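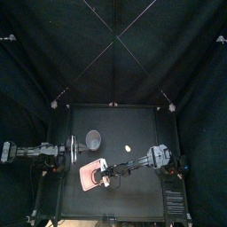
One reader asks if she really needs a dark surface for sorting small bits, as she has always used a white tea towel and only loses the white ones.

Well, yes, that is the case for a dark one. Most of the small things that go astray in our house are pale: shirt buttons, beads, dried beans, shelf plugs, the rubber feet off the bottom of a chopping board. On white cloth or a light worktop you end up patting about for them. A pale oval piece lying on a dark table next to a see-through cup can be found at a glance. If most of what you sort is black screws or dark thread reels, use the tea towel.

Choosing the surface

Smooth is better than textured. Cloth lets things sink into the creases, so if you do use it, pull it tight and clip it at the corners. A raised edge all the way round is worth having. An old baking tray will do, or a picture frame laid flat with the glass taken out and dark card put in. I have a Skosto serving tray from a charity shop with a lip just high enough to stop a bead.

Wipe the surface before you start. Crumbs and fluff show up on a dark top as clearly as the things you are looking for.

Cups for sorting

Clear or frosted plastic cups are good for this. You can see what is in them from the side and roughly how full they are. I bought a sleeve of 100 from Verstraete two years ago and still have most of them. Wash them by hand in lukewarm water. Ours went milky in the dishwasher and never came back, although a cloudy cup is still fine for buttons.

Stand the cup towards the back of the tray and work in front of it, so your sleeve doesn't catch the rim. Light cups tip over easily. A coin in the bottom helps, or a blob of reusable putty underneath. Move one sort at a time and put the cup away before starting the next.

Pick things up singly if they are fragile. For a handful of beans or beads, tilt the tray and push them into a corner with a bit of card, then tip them in.

Light

A lamp from the side shows up small things better than one straight overhead. They throw a little shadow and you can follow it. Shiny trays give a glare; turn the lamp or turn the tray.

Storing what you have sorted

Cups are for the table only. Once sorted, tip everything into a jar or tin with a lid and write on the lid what it is. Akgate storage tins stack well, but the lids are stiff for anyone with sore hands. Plutar jars are easier to open and take up more of the shelf. When I did my mother's button box last October there were 261 buttons in it, and 184 of those were plain shirt buttons that fitted in one jam jar.

Keep jars of small parts out of reach of young children and pets, and check the floor before you put the tray away. A torch laid flat on the floor, shining along it, will find anything that has rolled under the table.

If something has gone down the side of a chair, stretch a thin stocking over the end of the vacuum hose, hold it on with an elastic band and go along the gap slowly.

Page last updated June 2019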